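The Hegarty Gallery of Small Disasters
Posted by Renzo Santoro, Undell workshop

Welcome to the page that management asked us to call "Lessons." Everything on it went wrong on the Hegarty job between the first week of August and now. Click any picture to enlarge it, if you must.

The job, for visitors: a robot hand picks up electrical fittings and puts them down where it was told. It managed this 279 times before the wrist fault, and we had cake. The cake was premature.

On run 280 the wrist dropped out for 2 seconds and came back believing it was somewhere else. It then set off for where it thought home was, by way of a wall socket. The log says "position recovered." The socket would disagree.

Muireann Ó Riain found the cause after 11 days of swapping parts that were fine. A connector at the wrist was backing out a hair at a time, and only when the arm reached for the far side of the table. Bunside, who sold us the cable, suggested we reach less far.

Stopping it was the other problem. The stop worked, but it took some 65 steps through the Hellton manual to get moving again, so people had started letting small faults ride. Please don't. The restart sheet is now one page and you can read it standing up.
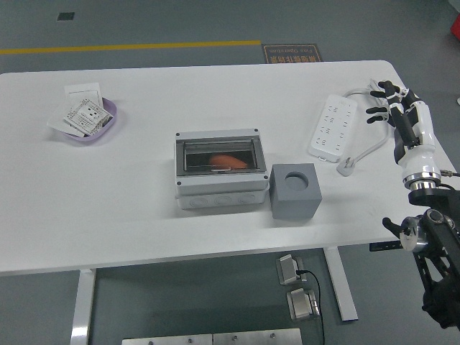 Rules until the new cable clamp is signed off: keep your hands off the table while the arm has power, check the connector before each session, and write down every dropout, even the ones that fix themselves. Especially those. Muireann reads the log on Thursdays and she can tell when a week has been tidied up.

More to come, I'm afraid.

Last updated 9th September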